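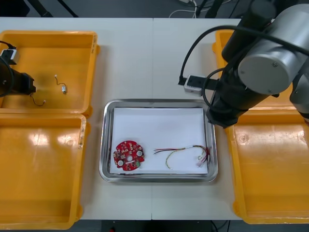
**Figure 1.** Sorting station with a shared tray at the centre and yellow bins to either side.

### 3.2 The tray and the bins

Small-parts sorting is a lovely thing to study, and we think it has been badly neglected beside its more glamorous neighbour, assembly. Taking a mixed handful of parts and giving each one a home asks for judgement at every turn: what counts as one item, where it should be held, and which way round it ought to lie when it arrives. Our layout keeps these questions close to the surface. All parts begin on a steel tray lined with white paper, and the bins stand two to a side, so that no destination is favoured by sitting in the middle. The round red circuit board and the wire harness in Figure 1 make a very good pair for showing what we mean. The board has a plain outline and a hole at its centre, and anyone asked to trace round it would draw much the same line. The harness has thin wires in several colours, a curve along its length and a cluster of small white connectors at one end – ask two people where its middle is and they may well point to different places.

The paper lining came out of our February pilot at the Bralico workshop. We had begun with the bare steel tray, and people kept tilting their heads to get past the shine. Roswitha Fankhauser suggested a single sheet of plain white paper, trimmed to leave the rim clear, and the change was a delight. Thin leads that had been hard to pick out against the metal could be found at a glance, and flat parts no longer slid when a neighbour was lifted away. We change the sheet after every 10 trials, or sooner if it has creased. A crease may sound like a trifle, but a fine wire will settle into one very happily and then needs to be teased out.

We kept the bins shallow and open for similar reasons. The deeper Pamska boxes we tried first held more, but they hid their contents and encouraged dropping. A shallow bin invites placing. It also lets us judge the result without touching anything, which matters a great deal with parts on leads: a component can be safely inside while its wire still hangs over the side. We score such a case as incomplete. Yellow was simply the colour in stock at Benavides, and we have grown fond of it, although its glossy surface does throw back the overhead light and we would choose a matt finish another time.

### 3.3 Part families

The full set has 60 parts in 9 families, from single ring terminals to whole harnesses. Anselmo Ríos drew up the families by handling everything in the Bumemton salvage stock and grouping parts by how they behave when lifted – whether they stay rigid, sag, or bring something else along with them. That last group turned out to be the most rewarding by far. Harnesses hook on to one another, and a looped wire will gladly pick up a passing terminal. Each trial draws from no more than five families, which leaves room on the paper for parts to be seen singly while still allowing a few honest tangles.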